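Plestlow Road Safety Panel
Minutes of the meeting held online, 13 Dec 2020

Present: Keith Kettle (chair), Séverine Le Goff (minutes), members for the north and south wards
Apologies: Meijer (highway contractor)

1. Minutes of the previous meeting
The September minutes were approved with one correction. Under item 4, "Tinorside Road" should read "Tinorside Lane."

2. Collisions at the Tinorside junction
The chair reported 2 injury collisions at the junction since the last meeting. Both involved vehicles turning left across oncoming traffic after dark. One driver was treated at the hospital and released. Police reports have been received for the first collision only. The second remains open, and the panel did not discuss cause.

3. Traffic counts
Counters were in place on both approaches for one week. The weekday average was 4,000 vehicles. Speeds on the eastern approach were above the posted limit of 30 mph at most hours – the full table is attached to the agenda papers.

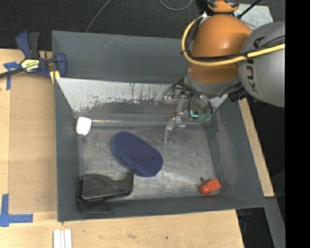

Séverine Le Goff

4. Signs and lighting
Two streetlights on the eastern approach are out. Meijer has the work order and has given no date. The advance warning sign is partly hidden by a hedge. The landowner has been written to and has not replied.

Agreed: second letter to the landowner. Action: SLG.

5. Temporary signal
A quote from Jetex for a temporary signal was considered. It covers 3 months of hire but leaves out traffic control during installation. Members asked for a revised price before any vote.

Agreed: deferred. Action: KK to contact Jetex.

6. Other business
A resident asked by email whether the school bus stop could be moved west of the junction. Referred to the bus operator.

Next meeting: to be set once the second police report is received.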